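# Two-armed fruit handler takes shape at Urkthorpe workshop

A robot with two arms and humanoid hands is being put together by members of the Urkthorpe shared workshop, who want it to move fruit from a display into wooden crates without bruising it.

The build, named Camik, began in April as a single arm clamped to a bench. The second arm was added over the summer, and both now run from one control program written by Leilani Bellamy, a former packing-line technician who leads the project.

"One arm was fine for apples," Bellamy said. "Grapes hang and swing. You need a hand at the top and a hand lower down, and the two have to agree on where the bunch is."

The group has spent $4000 on the build so far, most of it on motors and the two hands. Members paid for the parts themselves, apart from a set of joint bearings bought secondhand when a local machine shop, Bakke, cleared out its stockroom. The arm casings were finished at the workshop.

## Grip comes first

Work this fall has centered on how hard the fingers close. The first version of the program used the same grip for every item, and it split grapes often enough that the bench had to be covered. Bellamy rewrote it so that each hand has its own limit. The upper hand closes firmly on the stem. The lower hand is set much lighter and is meant to steady the fruit, with the upper hand taking the weight.

The new settings are tested in runs of 60 lifts. After each run the members go through the log, adjust one setting and start over. A full run takes most of an evening, partly because the arms are kept slow while people are working nearby.

The practice area has been laid out like a small produce stand, with open slatted crates, red fruit on artificial vines and yellow flowers at the side. Bellamy said plain backgrounds had made the vision software look better than it was. With leaves and other colors close by, the robot at first reached for the wrong thing several times a night.

Green grapes are the current test item, held by the stem in the left hand and cupped from the side by the right.

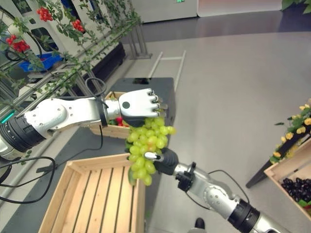 ## Next steps

The cables running to the arms will be moved into a single sleeve before the next round of testing. The group also plans to replace the right wrist bracket with a lighter one.

Camik will be shown at the workshop's open evening on 29th November, with room for 100 visitors. Build notes and the grip program will be posted afterward on Prurnari, the members' project site.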